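4.2 Do color cues change how people sort?

The claim that painted surfaces steer household behavior has been repeated so often that few authors now cite a source for it. The Trukomlow survey, which most of them have in mind, asked 847 residents whether a colored panel beside the bins would help them sort their waste. Most said yes. We do not think this tells us much. People asked whether a cheap and harmless change would help tend to agree that it would, and the survey never looked inside a bin.

Karaki's follow-up in Sorkley is better, but it has troubles of its own. Of the 502 households enrolled, 85 dropped out before the second weighing in May, and the report treats them as if they had never existed. If the households that left were also the ones that sorted badly, the gain reported for the painted stairwells could vanish entirely. The authors had the first weighing for every household and could have checked. They did not.

There is also the matter of what counts as a color cue. The Kella guidelines ask for "a strong hue against a neutral ground" and leave the rest to the installer. Under that wording a teal panel next to an off-white wall (Figure 3) would pass, and so would a good many surfaces that were never meant to tell anyone anything. A rule this loose makes it hard to say which buildings belong in the control group.

Figure 3. Glossy teal panel beside a pale off-white wall.
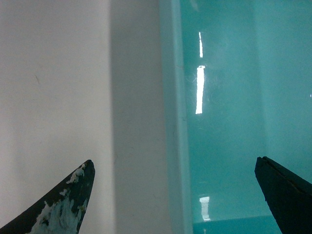 The Hakim trial tried to get around this by having two raters class each stairwell separately, but it does not report how often they agreed. Until that number is published, we would leave its results out of any pooled estimate.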